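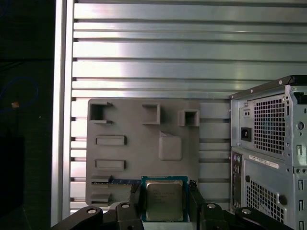

My desktop computer is older than my marriage, and last November it finally quit on me in the middle of a recipe. I did what anybody does, which was press the power button harder. Then I started pricing new ones and got to $805 before I closed the tab and called my friend Raghda Haddad, who has never bought a new computer in her life and is a little smug about it. She told me to come over and bring the dead one. I'd always pictured the brain of the thing as something big and humming, but a processor is a small square you can hold by its edges, a silver metal lid on a green-blue base, with printing on it so faint I gave up trying to read it. That was the expensive part? I own earrings that look more impressive!

Raghda's theory is that most of us replace computers the way we replace socks, all at once and in a bad mood. Mine had a worn-out power supply. She had a spare, she wanted a lasagna for it, and I was home by dinner with a working machine and a lot of questions.

So I went looking for other people who do this. Themba Swanepoel runs Skanow, a used-computer shop two towns over, in what used to be a shoe store (the little slanted mirrors are still there). He'll sell you a decent refurbished desktop for $100, and he'll also talk you out of it if the one you have is fine, and I don't know how he pays rent. His regulars are mostly retirees and college kids -- the two groups, he says, who will read a manual.

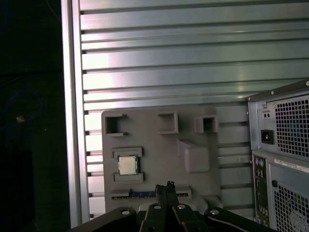

Should you fix an old computer or buy a used one? If the trouble is a single part, such as a drive, a fan or a power supply, fix it. If it can't run a system that still gets security updates, spend the money on a used one.

I'd add one thing Themba taught me, which is to ask the seller how long they'll take it back. Skanow gives you 6 months. A guy I found online gave me until the end of his driveway.

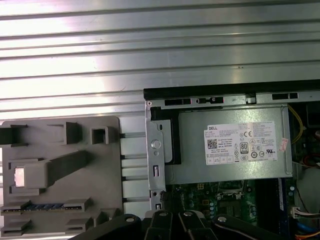 Open desktop chassis, at right, next to a gray plastic tray.

My neighbor Sirkka Savolainen thinks I've gone off the deep end. She may be right. I now have 3 computers in the spare room, two of them not mine, and a coffee can of screws I'm scared to sort. My sister's laptop is coming for the holidays -- with my sister, I assume -- and it has jelly in the keyboard.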